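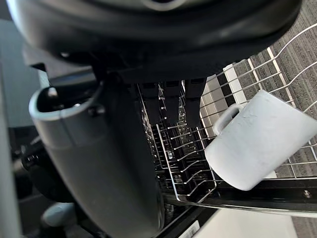
I've come round to the view that most arguments about robot grippers are really arguments about mugs. Bring a new hand into a workshop and within ten minutes somebody has gone to find one. I used to roll my eyes at this. After a month of swapping hands on and off our arm, and comparing them in front of a dishwasher, I think the mug people have been right all along, and it's the rest of our testing that needs a rethink!

Take the way we usually pick hardware. You get a sheet with grip force, stroke, weight and cycle time, and you put the sheets side by side and go for the bigger numbers. Radu Bogdan did exactly that for us in January, very thoroughly (he colours in his spreadsheets), and the Flaltov hand won by a mile. Then we ran both hands through 152 goes at lifting a mug off the rack, and the Mocanu, which had lost on nearly every line, managed 137. The Flaltov managed 41. I still have the page with the tally marks on it, and Radu still thinks I set the angle up unfairly, so make of that what you like.

What the sheet leaves out is room. A dishwasher rack is a horrible place for a big round housing. There are tines everywhere, the mug leans whichever way it fancies, and the handle is never where you'd have put it. A hand can be as strong as you please, but if its knuckles meet the wire before its fingertips meet the china, you've bought yourself a very expensive rack rattler. I'd swap a good chunk of grip force for a slimmer wrist, and I wish the makers would print a plain drawing of how much space the thing needs when it's fully open. 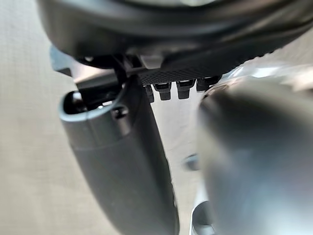

*Suvmont Handling Group, workshop pages*

My other grumble is about the wrist camera. Everyone loves a wrist camera, me included, but look at how much of the view goes on the gripper itself. Mawar Simanjuntak reckons that's fine, as the software learns to ignore the fingers, and she knows far more about that side than I do. I'm still not convinced. When the fingers are open and one of them is a great grey blur on the right, whatever you're after has to turn up in the gap between them, and the gap isn't generous. Put the camera further out, I say, and live with the odd knock. Mawar says I can pay for the knocks.

So I'd like us to stop buying from the sheet. Borrow the hand for 2 weeks, bolt it on, and give it the awkward jobs first.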